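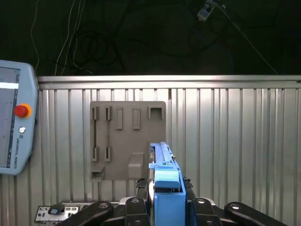

How much of the Lurkari money is spent, and on what? We've spent 45 percent of it, nearly all on tool holding, spare fingers and cabling, and the larger purchases are waiting on the decisions described below.

By the Sun project bench team, Cindton
May

Hello again from Cindton! I promised you a shorter report this time and I'm already failing, so grab a coffee. For anyone who has joined the grant since the winter, Sun is our attempt to work out what it costs a small shop to get one robot arm swapping its own hand tools, and to write the shopping list down properly so the next shop can skip our mistakes. The arm was ours before the grant started. Your money pays for everything hung around it.

So, the board. We have a gray plastic holder plate up against the corrugated wall now, with slotted tabs, upright blocks and a little ledge, and the arm has been working at it with the blue tool in its fingers. I'm very happy with the plate. It cost a fraction of the metal rack I had in the first budget, and when a block ends up in the wrong spot we remake the plate and nobody cries over the invoice. The metal rack is off the list for good, and I'd like your okay to move that amount into the spares line.

Spares are where I got it wrong, and I'd better own up. I budgeted for fingers as if they were a one-time purchase. They're a consumable! We're on our second pair, and I want two full sets in the drawer before we do any long runs. Same with the tools themselves. Every tool on the board needs a twin, or one chipped corner stops the whole project for however long the post takes.

Lead times next. Demingate quoted seven weeks on the force sensor and we're still inside that, so no complaints yet. What I didn't plan for was the adapter between the sensor and our gripper, which is a separate order with a separate wait (and separate freight, grr). If you're reading this while planning your own cell - order the adapter on the same day as the sensor. I now keep a column in the spreadsheet called "needs a friend" for any part that won't bolt to anything without some other part.

The spreadsheet has 11 lines in it. The ones I think you'll want to hear about are these:

Cabling and cable management. Over budget, and it'll stay over. I priced the cables and forgot the clips, sleeves and rail fittings. Up behind the board we've still got loops hanging, and I'd like to tidy that with proper carriers once the sensor cable is in, so that we only do the job once.

Lighting. Under budget. We haven't bought any! The ribbed metal behind the board throws reflections back at us, and before spending anything on lamps I want to try a sheet of matte backing, which costs next to nothing. If that works I'll hand the lighting money back or ask to use it elsewhere, your choice.

Training. On budget. Everyone on the bench can now jog the arm from the pendant, and everyone has practiced with the red stop button, me included.

Second gripper. Not ordered. I went back and forth on it for ages. A second gripper would let us set up one job while the other runs, but we only have the one arm to put it on, and the changeover plate adds more than I'm comfortable asking for. I'd sooner rent one for a month and see how often we reach for it. Demingate does rentals, and I've asked for a price.

What I need from you is a yes or no on moving the rack money into spares, and on the rental if the price comes back sensible. Neither one changes the total. If I have both answers before the sensor shows up, we can carry straight on into the long runs.

And please do come and see it! Mornings are best, before 11, when the bench is quieter and somebody has time to walk you through the ordering side as well as the fun side.

Next report will have sensor numbers in it, plus a corrected finger budget.

Shares: 7
Comments

Lurkari grants desk: Thanks for this. The rack-to-spares move looks fine to us, please send the revised lines. Rental, let's talk once you have the quote.

Reader: "Needs a friend" is going straight into my own parts list. Did you price the adapter from anywhere besides Demingate?

Sun project bench team: We did, one other place. Cheaper part, longer wait, so we stuck with Demingate.

Reader: Try gray felt for the backing. Worked on our wall.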